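Calendar feed shows the wrong hour after the clock change
Ticket 441 – Melier town events calendar – Status: closed

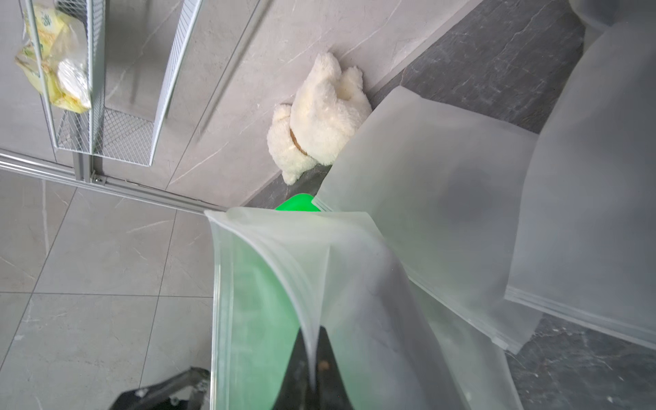
What I'm seeing

Hi, I-seul Kwak here. I look after the public events page for our town, and we've been on Melier for a couple of years now with hardly a hiccup. I'm putting in next winter's listings early (I know, in July!) and I've run into something odd with daylight saving time.

Any repeating event I set up now, while we're on summer time, jumps an hour once the calendar gets past the fall change. Our town meeting is at 7 p.m. all year long. In the January view it says 6 p.m. The candlelight walk does the same thing, and so does the library's story hour, which would have toddlers showing up before the doors are unlocked.

One-off events are fine. I made a test one for January and it stayed right where I put it.

What I've tried so far

Logged out and back in, cleared the browser, tried it on my phone. Same thing everywhere.

Deleted the town meeting and made it again from scratch. Same thing.

Checked the time zone under Site Settings. It's correct, and the little box for "adjust for daylight saving" is ticked. I unticked it, and then all the summer events were off too, so I put it back in a hurry.

Turned off the Zirley import in case that was the culprit. It wasn't, and I got a worried email from the school because their concerts had vanished for 5 minutes. They're back.

Reply from Ashour support, 15 July 2018

Thanks for the detail, I-seul. Could you open one of the repeating events, click Advanced, and tell us what it says next to "Anchor time"? We think your site may have been moved over from the old Clodovus setup with a fixed offset still attached.

My answer

Found it – it says "Fixed offset" with our summer offset after it. I never would have looked in there. Do I have to change this on every single event? We have more than 200 of them and I'd love my evenings back.

Reply from Ashour support

No need. We've switched the default to "Local clock time" on our end and run the repair on your existing events. Please reload and check 2 or 3 in January.

Update from me

Reloaded and it looks good! Town meeting is at 7, candlelight walk is right, story hour is right. I also peeked at the spring change and nothing moves there either.

The only leftover is the printable month sheet, which still had the old times until I hit Rebuild. Might be worth a line in your help pages. You can close this one, and thank you for being so quick.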